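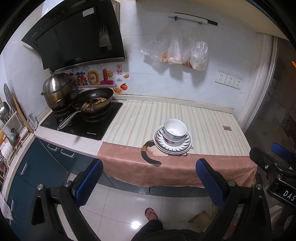
J'ai refait ma cuisine en août, ou plutôt le coin cuisson, le reste attendra. Le plan de travail blanc est resté, je l'aime bien même s'il marque. La plaque noire est encastrée dedans et la hotte inclinée évite de se cogner le front, ce qui m'arrivait chaque semaine avec l'ancienne, une Bastos.

À droite de la plaque, j'ai mis un tapis rayé crème et beige qui va jusqu'au mur. Il vient de chez Natetti, référence 3739. Je pose dessus la vaisselle du repas, bols et assiettes en pile, et je n'ai plus à ouvrir les placards au dernier moment. Il passe à la machine, à froid.

Les autocollants de fête derrière les feux, c'est une idée d'Olga Patrício, ma voisine. Le soleil, les nuages, le kaki orange : je devais les enlever après les fêtes et je les ai laissés. Un coup d'éponge le soir suffit.

La barre à crochets a été posée par Ilídio Barros, à 51 cm du bord du plan. J'y suspends la nourriture en sachets transparents, comme ça je vois ce qu'il reste avant d'aller au marché. Les prises sont juste en dessous à droite, il a fallu percer prudemment.

Côté cuisson, je me sers surtout du grand cuit-vapeur en inox et d'une poêle antiadhésive. Le bas du cuit-vapeur est terne et un peu taché, j'essaierai le vinaigre blanc.

Reste l'égouttoir en métal, à gauche. Il prend trop de place avec les bols en bas et la petite casserole en haut. J'ai repéré un modèle plus étroit chez Jisberg, mais je n'ai pas encore mesuré.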